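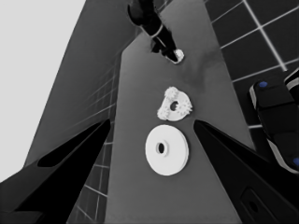
White disc on the grey table, small dark hole a bit left of centre. Render.

May, started just after 9. Grease again.

Festemeo want an answer on why the coffee grinders squeal. Same complaint as last time: quiet out of the box, fine for weeks, then a dry chirp on every turn of the handle. Bram brought two returned ones over from Kundness in a carrier bag, no labels on either so no idea which shop they came from. Asked him to write on the bag next time.

Opened the first. Grease has gone yellow and crept out to the edge of the housing, hardly anything left on the teeth. Coffee dust in it too, like wet sand between the fingers. Second one the same but the cover screw was cross threaded so I lost a good bit of the morning drilling that out. Broke the small extractor. Need to order one, and no, the big one does not fit, tried it.

Cleaned both with warm soapy water and an old toothbrush. Not the solvent!! Wilma used the solvent on a set in the winter and the teeth crazed overnight. The tin still has no warning on it, have put tape round the lid.

Dried them in the oven at 60. Wouter wanted 70 to hurry it along but the covers go soft and I don't trust the dial on that oven anyway. It took till lunch. Could have gone home for it.

Greases to try:
the old stuff (control)
Hidesora, the white one
Ondrejka sample, clear, smells of candles
nothing at all, dry

Put the same small dab on each with a cocktail stick, wiped level. I know it isn't proper weighing, the good balance is still out with Tineke. Asked her twice.

Dry one squealed straight away, as you'd expect. Old grease fine at first then began to chirp once I put coffee in. Hidesora stayed quiet but the handle feels heavy, like stirring cold porridge, and Godelieve couldn't stand it — she said no one would grind their breakfast with that. Fair point. She has weak wrists and she's who we should be asking.

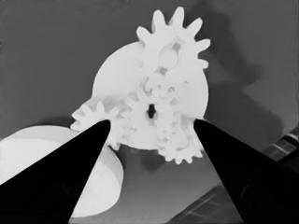 Ondrejka is the odd one. Light to turn, quiet with coffee in, but it seperates. Left the lid off the pot over lunch and there was a ring of oil on top when I came back. Stirred it in and it went back to looking normal. Don't know if that matters once it's inside a housing. Might be exactly how the old one starts creeping, so I'm not getting excited.

Phoned them. The man on the phone had never heard of it being used near food and wanted to call me back. He has not called back.

Which is the other thing. None of this counts for anything if the grease isn't food safe and I only have the paperwork for the old one and the Hidesora. Wilma to chase Ondrejka for theirs. If they haven't got it we stop there, no point running it for a month.

Also wondering whether it's the grease at all. The felt ring under the burr is meant to keep dust out and on both returned grinders it was squashed flat on one side. New ones from the shelf are even all the way round. Wouter thinks it's the way people tap the thing on the worktop to get the last grounds out. I do that at home, so probably yes. A thicker felt would be cheaper than any of these greases. Ask Festemeo what they pay for it.

To do
felt, 4 pieces in the thicker grade, cut by hand for now
small screw extractor
get the balance back from Tineke
leave the Ondrejka pot open on the top shelf til next week, DON'T STIR IT
tell Bram about labels (done, tell him again)

Kettle in the back room trips the fuse if the oven is on. Bram found out at half past three with my last housing still in there.
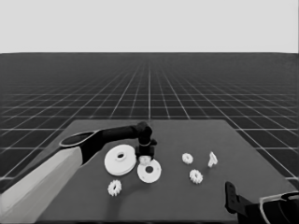 Arm in from the left over the dark grey table, gripper hanging down. Render.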